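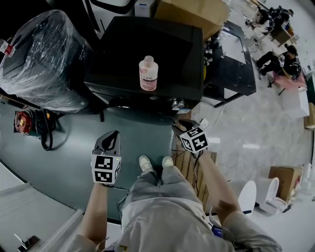

Casual workwear

Casual workwear is my catch-all name for the soft, everyday clothes people wear on the job when there's no uniform and no client to impress: sweatpants, T-shirts, plain sneakers, a zip-up hoodie in the winter. I've been editing the clothing section of the Sosness Encyclopedia for a while now and this entry was a two-line stub when I found it, so forgive me if I've gone a little overboard!

Contents
1 What counts
2 Sweatpants
3 Sneakers
4 T-shirts
5 Badges and lanyards
6 Washing and wear
7 See also

What counts

People argue about this more than you'd think. The office phrase "business casual" usually means a collar and real pants, and I don't include it (it has its own article). Scrubs, coveralls and chef's whites are out too, even though scrubs are basically pajamas and I'd wear them every day if I could. What's left is clothing you could also wear to the grocery store. You see a lot of it in workshops, labs, studios, stockrooms and anywhere people stand up for long stretches and nobody from the front office comes by.

Sweatpants

Sweatpants started out as athletic clothing in the 1920s, made of knitted gray jersey and meant for warming up and cooling down. Gray is still the color most people picture. The old explanation is that undyed or lightly mixed cotton was cheap and had no dye to run, and I've never found a better one. Modern pairs are mostly cotton and polyester blends with a brushed inside, an elastic waist, and either an open hem or a ribbed cuff. For work I'd go with the cuff every time, because an open hem gets under your heel and then you're walking on it all day.

Pockets matter more than fabric, in my opinion. A heavy phone in a shallow side pocket will pull the whole waistband down on one side, drawstring or no drawstring. I own a pair from Rusnák with a zipper pocket on the thigh and it has spoiled me for everything else.

Sneakers

The word goes back to the 1800s and comes from how quiet rubber soles were next to hard leather ones. In parts of the US you'll still hear "tennis shoes" for the same thing, tennis or no tennis (my whole family says it). White canvas and white leather are the classic versions. They look great for a week and then you learn to live with it.

If you're on your feet a lot, the floor counts as much as the shoe. Concrete is tiring. A rubber or foam mat takes some of the edge off, but a very soft sole on a very soft mat feels wobbly, so people tend to pair one firm thing with one squishy thing. A closed toe is the bare minimum in any place with heavy equipment, and some places will want safety shoes, in which case skip this section entirely.

T-shirts

The T-shirt was underwear first. The US Navy was handing them out by the 1910s, and they moved to the outside over the next few decades. A plain white one is still the cheapest decent-looking thing you can put on your body. Fabric weight is given in grams per square meter in most of the world and in ounces per square yard in the US, where 6 ounces counts as a heavy shirt, thick enough that you can't see through the white ones.
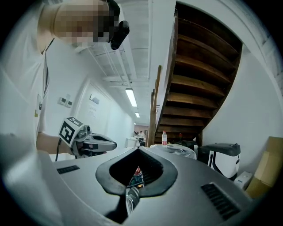 Photo: Wellulard, Apr 18, 2026. Used with permission.

Badges and lanyards

The one piece of "official" gear that shows up with all this soft stuff is the badge. "Lanyard" comes from an old French word for a strap or thong, and sailors used the word for short ropes long before anybody hung an ID card on one. A thin round cord is light and slides under a collar nicely; a flat woven ribbon sits better on the neck and has room for printing. Breakaway clasps pop open when the cord gets pulled hard, and I'd want one near anything with moving parts. Lots of people just clip the badge to a shirt or a belt loop. It keeps the thing from swinging into your soup.

Washing and wear

Wash sweatpants inside out, in cool water, and go easy on fabric softener, which coats the fibers. Pilling shows up first on the inner thighs and the seat. Cotton shirts shrink mostly in the first few washes, so buy long. Sneakers should air-dry with paper stuffed inside, away from the radiator.

See also
Business casual
Hoodie
Scrubs (clothing)
Trulten knitwear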